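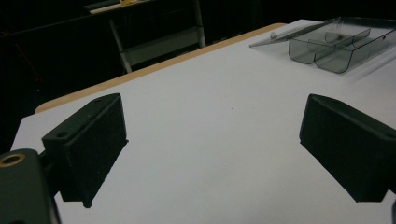
The Fluston's fingers over my bench, with the parts tray open behind them.

Fluston hand-held gripper kit, reviewed after a month in a shared workshop

I bought the Fluston in April from Gruvus, who list 156 grippers and describe all of them as "professional." It arrived as a bag of parts and a manual that begins on page three.

Assembly took two evenings. The fingers went on first and came off again when I found the step about the bushings, printed after the step that needs them. The fasteners are good, and the box has spares of everything except the one screw I dropped.

Once together, it's a pleasant thing to hold. The fingers are big black blocks with a dull, slightly grainy face, and they close evenly, with no play I could feel. On foam, pill bottles and small cardboard boxes I have no complaints. Washers are another matter. Blunt corners that size and a flat washer on a smooth tabletop will keep you humble for an entire afternoon.

Hadiza Adebisi, who shares the bench, ran hers through over 1,000 open-and-close cycles and had to retighten the left finger at 900. Mine is nowhere near that and already squeaks. A dab of grease fixed it for a week.

I tried the Coelho last year. It has narrower fingertips and handles small hardware far better, but the grip made my wrist ache. The Tastow is cheaper and feels it.

Buy the Fluston if your project involves objects bigger than a grape – and keep the tray lid shut while you work, unless you enjoy looking for M3 nuts on your knees. Four stars. The missing one is for page three.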